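*Open with the kettle story. Water on the lectern, glasses on!*

Good evening, everybody, and thank you for coming out in November, when I know perfectly well how nice it is to stay home. Dorothy Staniforth asked me to talk about letters, and I said yes before she got to the end of the question, so if this runs long you can blame us both.

Start with my grandmother. She wrote to her sister every week of her married life, usually while she waited for the kettle, and we have 1,617 of those letters in shoeboxes (Hazel Halvorsen went through every box with me, bless her, over two winters). Most of them say almost nothing. The hens are off laying. The bus was late. Somebody at church wore a hat she didn't care for.

*Pause here. Read the hat letter. Let them laugh.* 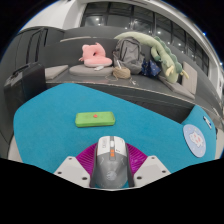
I used to skip those letters and hunt for the big ones, the births and the moves and the one bad quarrel. There are only 14 of those, and I've read them so often that I could say them in my sleep. The hens and the bus are what I go back to now. I can hear her in them. She wrote the way she talked, with her "well anyway" in the middle of everything, and she never once crossed out a word that I can find.

*Ask for hands: who has written a letter by hand this year? Wait for it. Don't rush the shy ones.*

Now, people tell me they'd love to write but they have no news. Rhea Sebastian said exactly that to me last spring, and I told her to set the oven timer for 20 minutes and write down what she could hear from her chair. She got two pages out of a neighbor's lawn mower and a radio ballgame! Her cousin wrote back four pages, and they're still going.

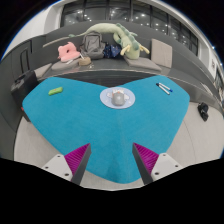 A few practical things, then, for anybody who wants to begin this week:

- Pick one person. Don't try to do the whole Christmas list.
- Use whatever paper is in the drawer.
- Answer the questions in their last letter first, and then wander off wherever you please.
- Put the date at the top. My grandmother hardly ever did, and poor Hazel had to sort a whole box by the price of eggs.

*If time is short, skip the next bit and go to questions.*

The longest letter we found was written on the backs of old feed receipts, all pinned together at the corner. She was snowed in and ran out of the good paper on the first day, and she kept right on going. I'll read the last page of it, where she describes the dog coming in.

*Read slowly. Then thank Dorothy, mention the paper and stamps on the back table, and take questions until 8:30.*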